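Receiving and Safety Check: Plakar two-arm tabletop kit
Site: Prurnerville shop, back bench
Checked by: Jyoti Grewal
Date: March 13, 2019
Kit status: on loan from Widach, purchase decision pending

Notes before the list. I used the Widach sheet as it came in the box and typed my comments under each line (sorry, some of them run long). Girish Sandhu did the electrical items with me. Anything marked OPEN has to be closed before Neelam's group gets it.

1. Crate and contents match packing slip
OK. One bag of spare screws was missing and Widach already said they'd mail it. Manual is there, 52 pages, and the wiring diagram is in the back where you'd never look for it.

2. Frame square and anchored
OK. I leaned on it pretty hard and the posts stayed put! Corner brackets all snug.

3. Bracing wires and turnbuckles
OK with comment. One turnbuckle took another half turn by hand, so I snugged it and put a paint mark on it. Please look at that mark on Mondays. If it has moved, tell me and don't just crank it back.

4. Emergency stop
OK. Hit it ten times, five with the arms parked and five while they were moving at slow speed. Both arms quit every time. The button sits a bit far to the right for me, and Girish is a lefty and likes it even less. Widach sells a longer lead and I'd add it to the order.

5. Power supply and grounding
OK. Girish signed this one. He wants the supply off the floor before summer, when we start mopping every day again.

6. Cable routing, both arms
OPEN. I don't love this one. The cables have a lot of slack in them, and at full reach I can picture a loop getting hooked on something. Need clips or a sleeve on each arm. I asked Eckhard Wegener at Widach and he's sending a sleeve kit, part 554, no charge.

7. Joint limits set in software
OK. Limits were already in from the factory and I only pulled the shoulder in a little.

8. Pinch points labeled
OPEN. Labels were in the box but not stuck on. Wipe with alcohol first, they peel otherwise.

9. Gripper holds a light object over a container
OK. We used the play food set and the cup, slow speed, hands well back from the table.
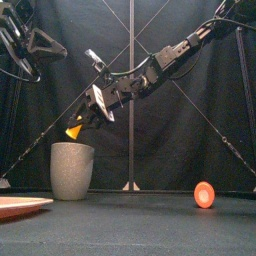 Item 9: yellow piece held just over the rim of the cup, second gripper open and empty.

I went in expecting to mark the grippers down and I came away liking them (Meenakshi Gautam owes me a coffee, she said I'd hate them). The grip force setting is easy to find in the menu. Leave it on low for now, please, and that goes for everyone, including people who have used the Maurya arms and think they know better.

10. Both arms moving at once, collision check
OK at slow speed only. I did not test this at normal speed and I won't sign for it until item 6 is closed.

11. Noise and heat after a long run
OK. Ran it 36 minutes straight. Housings were warm to the touch and you can talk over it just fine.

12. Operator training
OPEN. Two people done so far, me and Girish. Neelam Dwivedi is next.

Would I buy it? Yes, if the sleeve kit fits and the longer lead goes on the same order. Recheck items 6, 8, 10 and 12 when the parts come in, and a full recheck in July.

Signed: J. Grewal
Electrical items: G. Sandhu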